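Storage and Reuse of Packaging in the Department Post Room
Debora Messina

3. Method

Every parcel that came in over 60 days was logged by size, sender and state of the tape. Staff were asked to leave empties in the corridor bay, which they did, along with a broken kettle and most of a bicycle. The bay was cleared twice in January.

4. Results

We logged 400 boxes. Only 60 were fit to post again. The Bakley cartons lasted best - the Vulido ones gave up at the corners if you looked at them sternly.

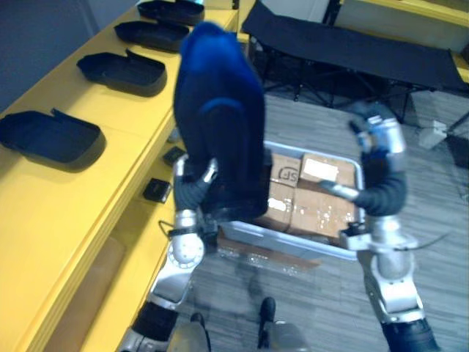

Moving boxes by tray was quicker than carrying them singly, and far fewer were dropped on the stairs. Small cartons were grouped by size and kept to one layer, so labels could be read without lifting anything. Two rows of two, as on the metal tray by the yellow shelving, left the tops in plain view, including the one with the SF logo. Old labels were peeled off afterwards, a job I do not recommend.

5. Further work

Tornach padded envelopes were left out for lack of time and, by then, goodwill.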